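Call for participants: Wasix student robotics project, summer group

Wasix is a student project for people who want to learn how to teach a robot by hand. We are now looking for 7 new members for the group which starts in June. You do not need to study engineering. In the last group we had two students of nursing and one of music, and they did very good work.

What the project is

We have a workspace with two small robot arms standing side by side at one table. The members guide the arms through a simple task many times, and the recordings are later used to train a program which tries to do the same task alone. The main task of this summer is sorting of building blocks by color into a tray with compartments. It sounds like a game for children, and for a person it is. For two arms it is difficult, and most of our evenings go into small questions, for example from which side the gripper should come to a block that lies close to the border of the tray.

What you will do

- Learn to operate both arms. The training takes three evenings, and Michalis Galanis teaches it.
- Record 60 good runs of the sorting task together with your partner. Bad runs are also kept, but in a separate folder and with a short note.
- Write the notes in the shared logbook on the same evening, in English.
- Help one time to prepare the open evening, where we show the work to the families and to students from other clubs.

If you like programming, there is also a place for you in the training group. They work with Python and meet after the recording sessions. This part is voluntary.

Who can apply

You should be enrolled at a college or be in the last year of high school, and be at least 16 years old. Members under 18 bring a signed letter from a parent. You should be patient and come on time - your partner cannot record alone, and we have only one table with two arms. Experience with robots is welcome but it does not give extra points in the selection.

Time and place

The sessions are two evenings in the week, from 6:30 p.m. to 8:30 p.m., in Room 23 of the Margaritis building, second floor. The entrance from the parking lot is closed after 6 p.m., so please use the door at the side of the bicycle stands. The group runs for eight weeks. If you know already that you will miss more than two sessions, please wait for the autumn group.

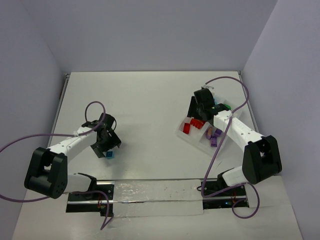

The work of one evening is always shared in the same way. One partner operates the arms and the other one sets the blocks, starts the recording and watches the cables, and after half of the time you change. Please come with short or tied sleeves. Food stays outside of the room, drinks also.

Costs

Participation costs 60 dollars for the whole eight weeks, and this includes the printed manual. If the fee is a problem for you, write one sentence about it in your application and we will find a solution. It has no influence on the selection.

How to apply

Send an e-mail to Hằng Chu, the coordinator of the project, with the subject "Wasix summer". Tell us your name, your school, which evenings you can come, and in a few lines why you are interested. A résumé is not necessary. We invite all applicants for a short visit - 20 minutes, you can try the arms and ask us everything. We answer every e-mail, also when the group is already full, and then you can stay on the list for autumn if you wish.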